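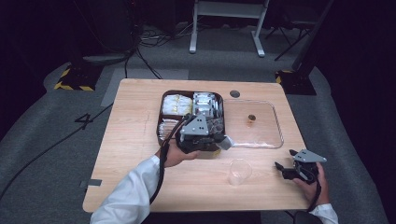
Hi Sosina,

Sorry this is reaching you on a Sunday, 17th January, but I wanted the snack station update with you before the February payment goes through.

The compartment trays are working out really well! Sorting the wrapped packets by kind means people can find what they want without digging, and refilling goes a lot faster than it did with the old mixed basket at Hesska. We've bought 40 trays so far out of the 100 in the plan, and I'd like to hold off on the rest until the Rolland site has picked its tables (they keep changing their minds about the size).

Clear plastic was your suggestion, and I've come around to it. The containers and little cups go next to the trays for anything people take out to share or eat later, and you can tell at a glance when one needs emptying. 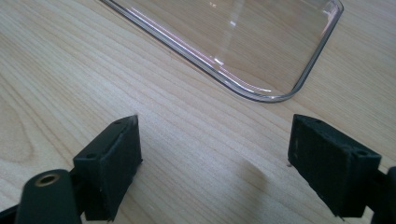 My one complaint is glare – under bright lights the plastic catches a lot of shine, so at Mimow we may try a duller finish.

Money so far: $383 on trays and containers, $115 on cups, and around half the snack budget still untouched. Jullis owes us a refund for a short delivery, and I'll chase that on my next trip over there.

Could you let me know if the Rolland delay is a problem on your end? I can move their share to Mimow if that's easier.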